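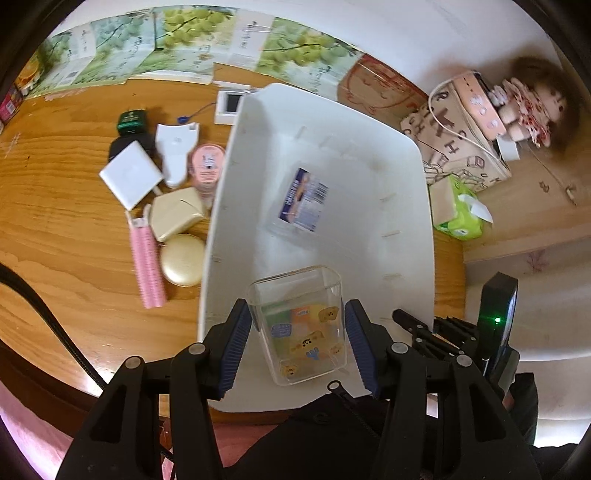 Who gets the house when the ferry stops running? Whoever is still sleeping in it on the last night, that was the rule in Nulell.

So Brigitta Zwahlen slept in it. Badly. Coat on, boots on, her aunt's clock going in the hall. 237 steps down to the landing and she'd done them twice already that evening, checking the rope, checking the board. Last boat at 660 crowns a head. Robbery.

Her cousin Auer wanted the place. Had always wanted it. He'd written from Sallent — one page, no greeting. Sell it to me for 1000 or I'll come and sleep there myself.

Fine. Come then.

Wind got up. Shutters going. She ate the cold potatoes standing and thought about the aunt, who had kept goats and hated everyone, and who'd once rowed to Sallent in December to return a borrowed spoon.

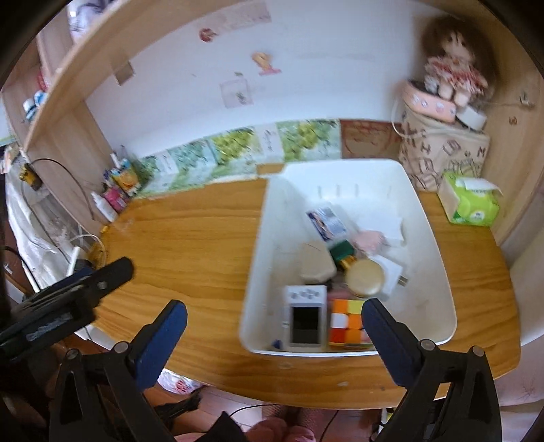

Then the knock. Of course the knock. Auer, soaked to the knees, a bag over his shoulder, out of breath from the steps.

"You're here," he said.

"I'm here."

"Boat's gone."

"I heard the bell."

He looked past her at the stove. Older than she remembered. Teh same ears.

Two of them under the roof, and the rule said nothing about two. She thought of shutting the door. Thought of it quite a long time, with the rain comming in on the mat.

"There's potatoes," she said. "They're cold."

He took off his boots.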